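**November.** The Vernemell laboratory has released results from its study of two-arm handling of light household furniture. The study, carried out under the project name Durneo, examined how a robot may learn to hold and reposition an object wider than either of its grippers can enclose.

The method separates each task into a grasp stage and a movement stage. During the grasp stage, the system scores possible contact points along the rim of the object and selects one for each arm. It may close one gripper first and leave the other waiting until the hold has been checked. Earlier work at the laboratory required both grippers to close at the same moment, which often caused a light piece to slide or turn.

Training drew on 722 demonstrations recorded by operators guiding the arms. A further 203 trials, conducted without operator input, were used for evaluation. In these trials the staged method completed nearly 80 percent of the assigned tasks. The laboratory reports that most failures occurred at the second contact, when the waiting gripper approached a rim that had shifted slightly after the first hold.

"The rim is a useful place to hold, but it bends, and the legs limit where the wrist can go," said Maëlys Gilbert, who led the study. "Allowing the arms to act in turn gave the system time to correct its estimate of where the object was."

Plastic furniture was selected for the main series on account of its low weight and raised edges. Contact selection relied on the view from the head camera and on joint readings from both arms. No force sensors were fitted at the fingertips, and the report identifies this as the principal limit of the present setup.

The planning software, Dilla, was prepared jointly with the Qureshi workshop and will be made available to partner laboratories together with the evaluation records. A second series, covering heavier pieces and rims of uneven height, is in preparation. Requests for the full report may be addressed to the Vernemell publications office. 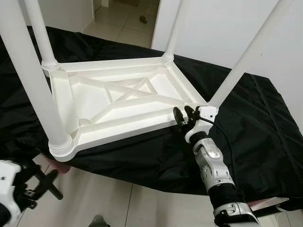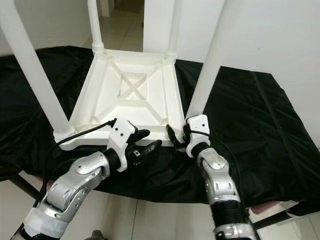 Head-camera views of handling work on upturned white plastic furniture. In the first, the right gripper holds the rim beside a leg.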